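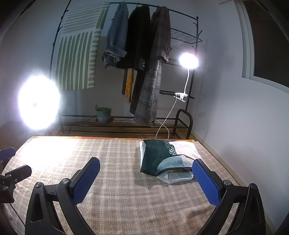

3.2 Crispness after resting

Rodel Enriquez, February

Rested wings stayed lovely and crisp! We baked 200 in the Plullenell test kitchen, half dusted with baking powder, and the dusted ones won with all five tasters (Figure 2). Sauce went on last.

Figure 2. Crispness scores, plain and dusted wings.

Comments
Magbanua: Did you try potato starch?
Drolville cook: Trying this with drumsticks, can't wait!

Contact | © Mament Food Papers | Back to top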